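Kerwood Hall Swap and Repair Group
Minutes of the September meeting

Opened 7.30 pm in the Kassab Room. Minutes of the previous meeting were accepted with one correction: the Vallilness stall is at the front entrance, not the side.

1. Table coverings
The white cloth with the grey leaves and orange blossoms is to stay on the sorting table. A plain one was suggested, as small black items would show up just as well on it. Left as is for now. Whoever takes it home to wash should bring it back before the next sorting night. 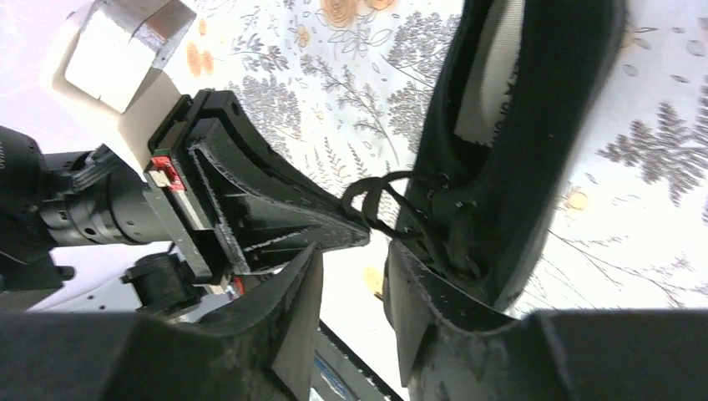 2. Straps and loose ends
Several buyers at the last swap complained of straps knotted together at the bottom of the tub. Agreed that straps be untangled before anything is priced, and tucked in or tied with cotton tape. No rubber bands – they mark the lining. Anything with a broken strap goes to the mending box with a note pinned to it.

3. Pouches and small bags
Long, narrow pieces are hard to show lying flat. Agreed to try the rail from Ganau and review after one swap. Prices stay at $4 for pouches and $30 for the better handbags.
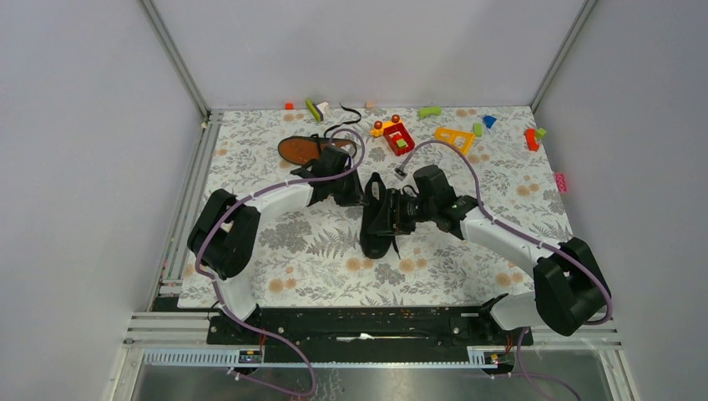 Linings are to be checked before pricing, and pockets emptied. Coins found go in the jar.

4. Money
Balance stands at $2712. The hall hire for the spring swap has been paid. A new kettle was approved.

5. Other business
The cupboard key is to go back on its hook after use. Label stock is low and more will be ordered in the grey.

Closed 8.40 pm.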